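Kurwood Community Boards > Mind & Habits > Self-Help Programs

Print this thread | E-mail to a friend

Has anyone finished the Guzmán gratitude course?

pelham_dot
Mar 14, 2019
My sister-in-law gave me the Guzmán Method for my birthday, which I'm choosing to take as a kindness. It's 38 lessons, one a day, and you write down things you're grateful for before your feet touch the floor. I'm on lesson 11. So far I've been grateful for the dog nine times and for coffee twice. Does it get better, or do I need a second dog?

marrowfat
I finished it last August. It gets better after lesson 20, when he lets you be grateful for things that annoyed you. I had plenty of material by then.

Tobin_R
I paid $75 for the same thing and quit at the lesson where you write a letter to your own knees. I have bad knees. They know how I feel.

zinash_a
I ran a small group through it at the library, so I'll speak up for the knees. The letter is silly. It was also the only lesson where people talked to each other afterward without me pushing. One man read his out loud and then went and booked the physical therapy he'd been putting off for a year. Try it before you laugh at it.
Zinash Araya

Tobin_R
I did try it. I got as far as "Dear Knees."

marrowfat
Left or right?

gullwing58
My problem with all these programs is that they tell you a bad mood is a choice. I was laid off, my mother was sick and the furnace died, and the Drisik workbook wanted me to rate my "openness to joy" out of 100. I gave it a 4 and felt generous. Some moods are just accurate.

zinash_a
Guzmán doesn't say that, to be fair to him. Lesson 6: "You are allowed to have a rotten day. Write it down anyway." Drisik is a different animal and I wouldn't hand it to anyone who was grieving.

gullwing58
Fair. I haven't read lesson 6. I still think a person with a dead furnace needs a furnace.

pelham_dot
I went back and reread lesson 6 and I'd skipped straight over it. I think I was grateful for the dog that day.

Does it matter if I do it at night? Mornings I'm not fit to be asked anything.

zinash_a
Nights are fine. He's fussy about it in the book, but half my group did it at the kitchen table after supper and they were the half that finished.

sorrel_and_salt
I disagree about nights. At night I just make a list of what went wrong with a thank-you stuck on the front. I use the Sivow journal, the one with three lines per day, and I like that it runs out of room before I can start complaining. I'm on day 583. I'm not a visibly nicer person, but I sleep.

Tobin_R
583 days and only three lines each. You're showing off, but I'd buy that one. Does it mention knees?

sorrel_and_salt
Not once.

pelham_dot
All right, the plan is nights for a week, and if I turn into a list of grievances I'll switch to the three-line one. I'm going to write the knee letter too, out of spite.
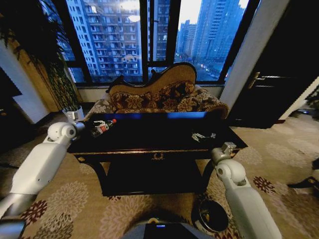
Mine are decent knees, so it may come out short. I'll come back when I get to lesson 20 and let you know whether the dog is still in the lead.

14 comments | 6 shares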